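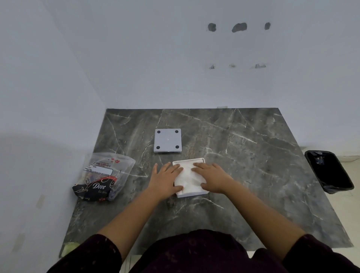 Visit report: Tultaveck demonstration site, September

Tultaveck opens its recording floor to outside visitors on one Monday in September. I went for the morning session, which ran from registration to lunch and was led by A-yeong Sung, who looks after task design there. The site records people doing household jobs by hand, and also drives two-armed machines by remote control through the same jobs. Both kinds of recording are used to train one control model, called Mornumis.

The first stop was the hand demonstration area. Tasks here are done with bare hands at ordinary tables. The one we spent longest on was packing: a folded tissue goes into a shallow square tray and is pressed down with both palms, fingers spread. Sung chose it for the pressing. A tissue creases wherever it is touched, so the model never meets the same surface twice, and the raised rim of the tray gives a fixed edge to work against. Demonstrators are told to keep both hands in view and to hold the press for a moment before lifting. Earlier recordings in which people let go at once were hard to label, as the end of the step could not be found reliably.

The written instruction for this task is 11 lines long. It says nothing about which hand should move first. I asked whether that was an oversight and was told it had been left open on purpose, to get some variety. Clutter on the table is also left to the demonstrator, within limits set out on a separate sheet.

Each task is recorded 1,000 times before it goes to training. A person works for four short blocks in a shift and changes task between blocks.

The second stop was the remote control room. The operator sits with a pair of hand controllers from Hsu and watches a screen. We saw three attempts at the same tissue task. Two were completed. In the other the left gripper picked up a corner of the tissue on its way out and the operator stopped the run. Force feedback on this rig is weak, and the operator judged the press mainly by eye. It was much slower than doing it by hand.

Playback uses Trodov, a viewer that sets hand and remote recordings side by side on one time line. It worked well on the short clips but stalled on a longer one. Sung said a fix was in hand.

Questions were taken over lunch. Most concerned wrist angles, which the hand recordings can only estimate. Visitors were given the task sheet to take away, but the recordings themselves are not shared outside the site.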